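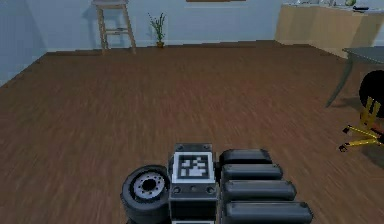

Home Builds > Mobile Robots > Simulation
Search this forum... Advanced

boltumov
Arm sim runs now. All four segments extend, but the base turns a few degrees whenever the arm goes out. Wheel friction?

barreto53
I'd look at mass first. Is the column weight in the model?

boltumov
Yes, 13 kg.

Hullo
Friction is fine for a plank floor. Your time step is too long. Halve it.

barreto53
Disagree. A smaller step will hide it and he'll see the same turn in the garage.

boltumov
Halved it. Turn is smaller but still there. Checking the arm inertia tonight.

Hullo
Post the numbers when you have them.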